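Cestau Short Video App for Phones and Tablets

If you have ever filmed something lovely on your phone and then left it sitting there for months (we have all done it!), Cestau was made with you in mind. It lets you record, trim and share clips of up to 40 seconds, and you can add music, captions or your own voice as you go along, with no computer needed at any point.

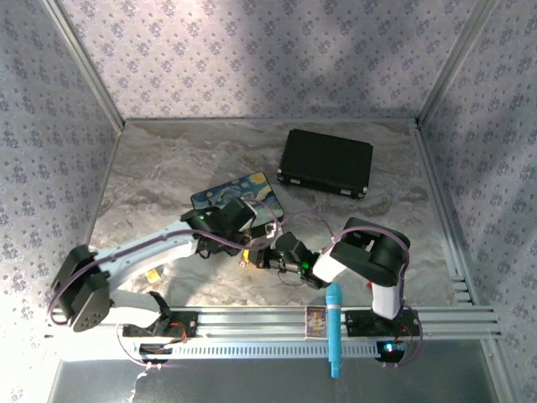 Black case with silver latches, patterned wallpaper behind

The app comes with 33 filters and a library of 1,100 music tracks, all free to use in anything you post. You can keep up to 3 channels under one login, which is handy if you'd like your baking clips kept apart from the family ones. Drafts save by themselves, so take all the time you want. The Ploltstead update in August added a slower scroll setting, and we've had so many kind notes about it.
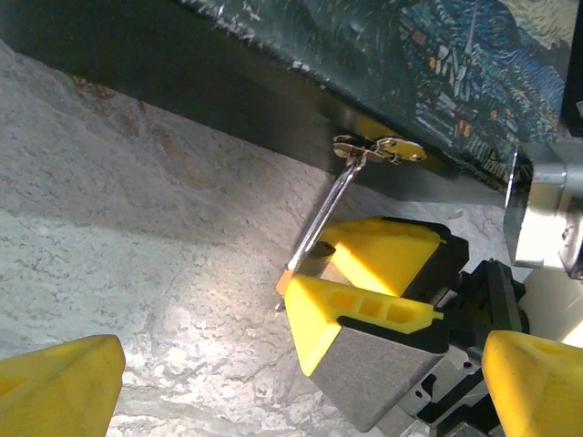
Wendy Hulme wrote to us on Saturday that she had her first clip posted before her coffee was cold, though she would still like a bigger caption box.

Works on most recent phones and tablets. Made by Rowbotham, Wadcombe.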